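Unit 5 handout: Site visit, Druvmont rework hall
Read before Wednesday. Bring the completed worksheet to the following lab.

Purpose of the visit
The Druvmont demonstration covers robotic disassembly and reassembly of used desktop computers. You have already studied peg-in-hole insertion with a compliant wrist. Processor placement differs in one respect: an LGA part has no pins of its own, so the part gives no mechanical lead-in below the level of the socket walls. Contact springs in the socket bend easily and cannot be repaired economically.

The host is Ilango Reddy, who runs the Varghese cell. The cell controller uses the Ivus sequencing package. Force data are logged by a Proken unit and will be given to us as a text file afterward.

Demonstration sequence
1. Chassis located and clamped, side cover off.
2. Load plate released and raised.
3. Processor gripped at two opposite edges.
4. Approach, alignment, placement.
5. Load plate closed, lever latched.

Steps 3 and 4 are the ones to watch. The cell makes 9 placements during the session, and the approach speed is reduced for the last 3.
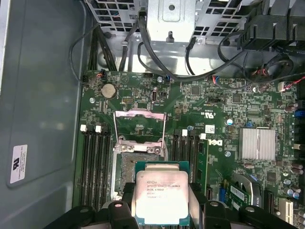
Edge gripping fixes the part well in one direction and poorly in the other. The two fingers set the position along the line between them; along the finger faces, only friction holds the part, and a small slip there becomes an alignment error at the socket. With the Xeon E5-1630V3 held by its left and right sides over the open socket, the spreader markings stay readable from the wrist camera, so part identity and coarse rotation can be checked in the same view. Note also the clearance problem. The raised load plate and the memory slots on both sides of the socket limit where the finger housings can go. A wider gripper body would require a different approach angle.

Residue on or near the socket is a separate matter. Greyish specks in the contact field may be old thermal paste. Be ready to discuss how a vision check would separate residue from a bent contact under uneven lighting, and what the cell should do when it cannot decide.

Terms used by the host
Pre-contact height: the distance above the socket at which the controller changes from position control to force control.
Seat check: a light downward push followed by a small lateral move. A seated part resists the lateral move.
Abort lift: straight vertical retreat, no rotation.

Worksheet
a. Sketch the gripper and processor from the side. Mark the constrained and unconstrained directions.
b. The log contains 74 force samples per placement. Mark first contact on one trace and justify your choice.
c. State one failure that the seat check would miss.
d. Estimate the effect of a slip in the fingers on final rotation. Show the geometry.

Answers may run up to 5 pages including sketches. Closed shoes are required in the hall. Stay behind the yellow line while the arm is powered.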